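Last updated: December

Vundance two-arm bottle sorter, reviewed after 6 weeks in our returns room

Grultetti bought one for the site canteen returns, and I was asked to write it up on the grounds that I had complained the most. Fair enough.

Setup took a morning. The arms arrive ready to bolt to their rail, the manual comes in four languages and is vague in all of them. The Mondance software is better, once you stop it asking for updates at the start of every shift.

Speed is modest. We gave it 151 bottles one Monday and it needed about 80 minutes, tea breaks not included as it doesn't take any. A person with a grudge could beat that. But the person would also have a bad back by Thursday, which was my own situation for three years.
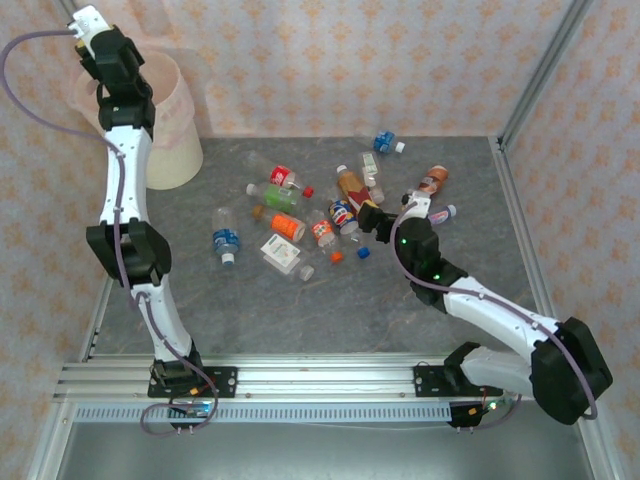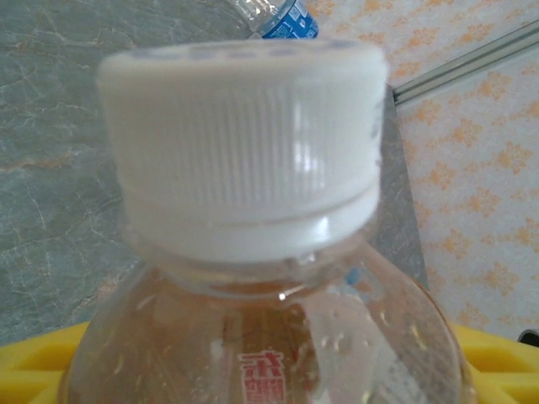 What has changed is the job. I used to sort. Now I tip bottles out, empty bins, clear jams and fill in a form about the jams. Two of us moved to the loading bay, which pays the same and has a door that won't shut. The room is quieter and you get fewer sticky sleeves, though I do miss the arguing - the arms have no views on football.

Training was 30 minutes, mostly on the stop button. I'd have liked more on what to do after pressing it.

Four stars for the machine, two for how the new rota was announced (a laminated sheet).

Arrieta site had theirs before us and reckons the form is the worst of it: they now spend longer writing up jams than clearing them, and would hand back a star for a tick-box version.

Contact the reviews desk | Back to top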